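About Kinyua Community School of Music

Kinyua started with one upright piano, a borrowed room on Zillstead Street and 11 students, most of them under ten years old. We loved it from the first week. The piano had two keys that stuck when it rained, and our founder, Emmett Van Dusen, wrote the first lesson plans so that beginners could mostly steer clear of them!

These days we teach piano, guitar, strings, brass, woodwinds, voice and drums to anyone who wants to learn. This season 796 people are signed up for lessons or groups, and they come from all over Cistden and the small towns up the valley. A good number are adults who quit in middle school and always wished they hadn't. If that's you, come on in. You will be in very good company, and your fingers remember more than you think. 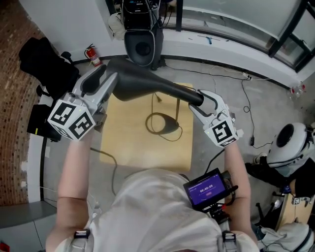 We don't hold auditions for lessons. You pick an instrument, we match you with a teacher, and the two of you have a first half hour together to talk about what you like to listen to and what you'd love to be able to play. Some students want to take the graded exams and we're happy to get them ready. Others want to play three songs at a cousin's wedding in May, and we think that's a wonderful reason to practice.

Private lessons run 30, 45 or 60 minutes. Group classes meet once a week and are kept small enough that the teacher can hear everybody. Our Saturday theory class (yes, theory!) has turned into one of the most popular things we do, mainly thanks to the rhythm games, which get loud.

We keep a lending library of instruments too. It holds 200 pieces at the moment, from quarter-size violins to a baritone sax with a dent in the bell that still sounds terrific. Students may borrow one for a full school year and renew if they're still playing. Reeds, strings and valve oil are yours to buy. If you have a clarinet sleeping under a bed somewhere, we would be thrilled to find it a player.

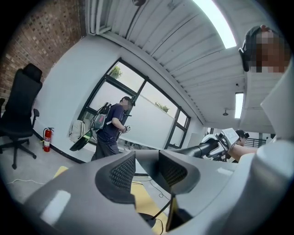 Kinyua Community School of Music
Strings Department

Strings is the oldest department after piano and probably the most sociable. We teach violin, viola, cello and double bass, starting at age five. The little ones begin with singing and clapping, then a few weeks of holding the bow, and then comes the great day when they get to make a sound. It's a scratchy day and we wouldn't miss it.

There are three groups to play in once you can manage a scale or two. Open Strings is for first- and second-year players of any age. The Cistden Fiddlers play by ear, mostly reels and waltzes, and turn up at the farmers' market when the weather is good. The Kukmont Chamber Players are our most advanced students. They choose a lot of their own music, and last season they talked us into an entire evening of tangos.

The whole department gets together for the spring concert in May, beginners and all, on one stage. We've played to full rows the last few years, and the final number always has the audience singing.

Our sheet music collection lives with Strings as well, and it has grown to 2,000 titles. Most of it was given to us by retired players and their families, and plenty of the parts still have their old pencil marks, bowings, phone numbers, the occasional grocery list. Any student or parent can borrow from it. Ask at the front desk for the binder.

Visitors are welcome at any rehearsal. Come in by the side door, find a chair and stay as long as you like. To set up a first lesson, call the office or stop by on a weekday afternoon.

Page updated 24 January 2018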